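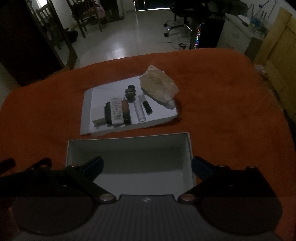
3 min read

Relden cordless pruning saw: three months in

I bought the Relden in February, at full price, from a dealer who was very keen to tell me I'd never start my gas saw again. I've heard that before. I heard it about the Tapsell, which now hangs in the shed with a dead battery and a stripped tensioner screw.

So, the Relden. Six-inch bar, one battery, a charger, a scabbard, a small bottle of bar oil that leaked into the packaging, and a manual covering six languages badly. It's meant for limbing and light cleanup. The packaging says "all-day power," and I'd like to know whose day they mean.

I have a bit under two acres of mixed hardwood with a lot of storm-damaged ash along the north fence. That's what I used it on, most weekends, plus some apple pruning before the buds moved. Green apple it handles very well. The cut is clean and the saw is light enough to use at arm's length without your wrist giving out after ten minutes. I'll give it that freely. On dry ash it's another matter. Anything thicker than my forearm and the motor cuts out, you back off, squeeze the trigger again, and it cuts out again. There's a little red light to tell you this is happening, in case you hadn't noticed.

The chain came loose on the first day. New chains stretch, fine, every saw does it. But the tension knob on this one is plastic and sits right where the chips collect, so by the third adjustment I was digging it out with a screwdriver. The old Brillow I had in the nineties used a plain metal screw and a nut, and I never once thought about it.

Oiling is by hand. You press a rubber bulb, and a bit of oil goes somewhere near the bar. Sometimes I got a dribble, sometimes nothing, and twice I got a good squirt down my pants. For the money there should be an automatic oiler. The Minley has one and it costs less, though I only borrowed that saw for an afternoon and can't tell you how it holds up.

Battery life: I got through 2 decent-sized limbs and a pile of brush before it quit on a cold morning. In warmer weather it does better. A second battery is sold separately, of course, and priced like they know you need it.

Manaia Ashby, who sharpens chains for half the county out of her garage, had a look at mine after a month. She thought the chain itself was good steel and the bar was soft – there was already a burr along one rail that she had to file off. She also said she's seen 3 of these with the same cracked scabbard clip. Mine cracked the week after.

There's a trigger lock, and it works, but it's placed for a right-handed person with long thumbs. My wife is left-handed and gave up on it. Wear gloves and glasses with this thing even though it looks like a toy. It'll still open up your hand.

The warranty is two years if you register online. The registration form rejected my serial number until I left off the last digit, and then it took it without complaint. I have kept the receipt.

Would I buy it again? For an orchard, maybe, on sale. If you have a few fruit trees and you hate mixing fuel, it'll do the job and your neighbors will thank you for the quiet. If you're clearing deadfall or cutting firewood, save your money and get your gas saw serviced – mine started on the second pull in April and finished the fence line in an afternoon.

Posted Saturday, May 4, 2019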